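Candeteo Desk – secure tip line for small newsrooms

Candeteo Desk gives a paper of any size a proper place to receive documents from sources. A source opens your page, drops in the files and gets a passphrase for writing back later. No account, no phone number, no email address. We've loved watching local reporters get going with it, often before lunch on a Monday!

Messages are encrypted before they leave the source's browser, and your reporters hold the only keys. Names of cameras, authors and printers are stripped from files on arrival – the original stays sealed in case an editor needs it. 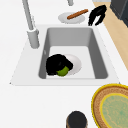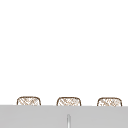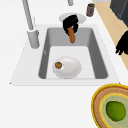 The Desk comes as a small server that sits in your own office, so no outside host can be asked to hand over your mail. Setup is one cable and a printed key sheet. Edgardo Dagdag wrote the guide, and it's a good read even if you've never touched a server (do keep the sheet in a locked drawer).

What you get
Server with 800 GB of storage
11 reporter keys, more on request
Source page in English, Turkish, Dutch and Tagalog
Support from Hacer Akbulut's team at Zokside

Candeteo Desk: $2,697
Extra reporter key pack: $400

Ships in April. Newsrooms already using the older Zarham box can move their keys across with the tool on the downloads page.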